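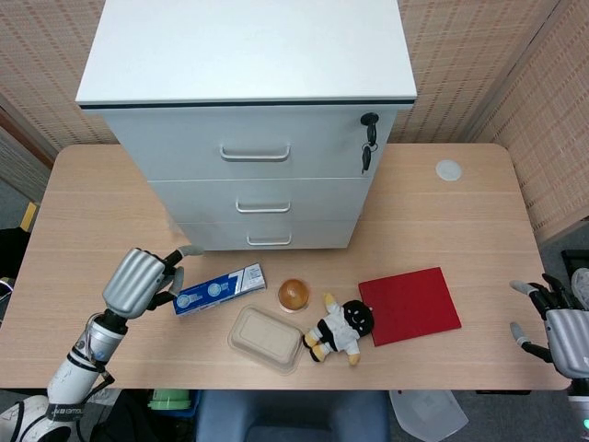
Weißer Korpus, drei Schubladen, der Schlüssel steckt oben rechts: der kleine Schrank auf dem Holztisch.

Als ich ankomme, ist der Kaffee schon durchgelaufen, und meine Gesprächspartnerin hat sich einen Hocker herangezogen. Sie räumt beruflich bei anderen Leuten auf, seit 14 Jahren, meistens in kleinen Büros und Praxen, manchmal auch zu Hause. Ihren Namen möchte sie hier nicht lesen. "Meine Kunden wissen, wer ich bin, und deren Nachbarn müssen es nicht wissen", sagt sie und lacht. Na gut, dann eben ohne!

Ich wollte mit ihr über Schubladen reden. Das klingt erst mal nach einem dünnen Thema (meine Redaktion hat auch so geguckt), aber wir haben dann fast zwei Stunden gesessen.

Warum stellt man so einen Schubladenschrank überhaupt auf den Tisch und nicht darunter? "Weil man darunter nie aufräumt", sagt sie. "Unten machst du die Schublade mit dem Fuß zu und guckst ein halbes Jahr nicht rein. Auf dem Tisch hast du die Griffe vor der Nase." Beim Einrichten stellt sie den Schrank deshalb gern hoch, wenigstens für die ersten Wochen. Danach darf er umziehen. Viele lassen ihn stehen.

Angefangen hat sie im Lager von Moltwood, einem Möbelhändler, bei dem sie für Retouren zuständig war. Da habe sie gelernt, wie unterschiedlich Schubladen laufen. "Bei Holmgren gab es eine Serie, die hast du mit dem kleinen Finger aufgekriegt. Und dann die von Gitex, da brauchtest du beide Hände und einen guten Tag." Sie selbst mag gebogene Griffe lieber als Knöpfe. An Knöpfen bleibt sie mit dem Ärmel hängen, sagt sie, und zeigt mir einen Pullover, dem man das ansieht.

Wir kommen auf die Reihenfolge. Ich hatte erwartet, dass sie Schublade für Schublade vorgeht, so mache ich das jedenfalls zu Hause. Sie schüttelt den Kopf. Erst kommt alles auf den Tisch, was in den Schrank soll, und zwar nach vorne, nebeneinander, mit Luft dazwischen. "Kein Haufen! Im Haufen siehst du immer nur das, was oben liegt." Eine Reihe dagegen könne man abgehen wie ein Regal im Supermarkt. Was man jeden Tag anfasst, geht nach oben, und ganz unten landet, was nur zur Steuererklärung gebraucht wird.

Und die mittlere? Da seufzt sie. "Die mittlere ist die schwierige. Oben weiß jeder, was reingehört, unten auch. In der Mitte sammelt sich der Rest, Kabel, Gutscheine, Batterien, von denen keiner weiß, ob sie voll sind." Ihr längster Einsatz an einer einzigen mittleren Schublade hat 63 Minuten gedauert. Sie hat wirklich die Uhr laufen lassen, die Kundin wollte es so. Herausgekommen sind unter anderem 32 Kugelschreiber - von denen dann fünf geschrieben haben.

Schachteln bleiben bei ihr übrigens meistens erst einmal Schachteln. Das hat mich überrascht, ich reiße nämlich alles sofort auf. Eine flache Schachtel sei doch das Beste, was einer Schublade passieren könne, meint sie, die lasse sich hinlegen, drehen, stapeln und beschriften. Einsätze zum Nachkaufen sieht sie skeptischer. Sie hatte mal ein ganzes System von Havus bestellt, für 400 Euro, für ein Büro mit vier Leuten. "Wunderschön. Und in keine Schublade hat es gepasst." Seitdem misst sie vorher nach, auch die Höhe innen, die vergisst man gern.

Beim Thema Schlüssel wird sie streng. Ein Schlüssel, der im Schloss steckt, ist beim Einräumen in Ordnung, findet sie, danach muss man sich entscheiden. Entweder wird abgeschlossen, dann gehört der Schlüssel an einen festen Platz. Oder es wird nie abgeschlossen, dann kann er ebenfalls weg. Und der zweite? "Der zweite hängt bei fast allen am selben Ring wie der erste. Verlierst du einen, verlierst du beide." Ich nicke und denke an meinen eigenen Schlüsselbund. Ertappt!

Zum Schluss will ich wissen, wie es denn bei ihr selbst aussieht. Sie überlegt kurz, dann erzählt sie, dass sie im Mai umgezogen ist und im Flur immer noch ein Karton steht, auf dem "Schublade Mitte" steht. Den macht sie im Winter auf, sagt sie, wenn es abends früh dunkel wird. Dann schenkt sie mir Kaffee nach, und wir reden noch eine ganze Weile über Gummibänder.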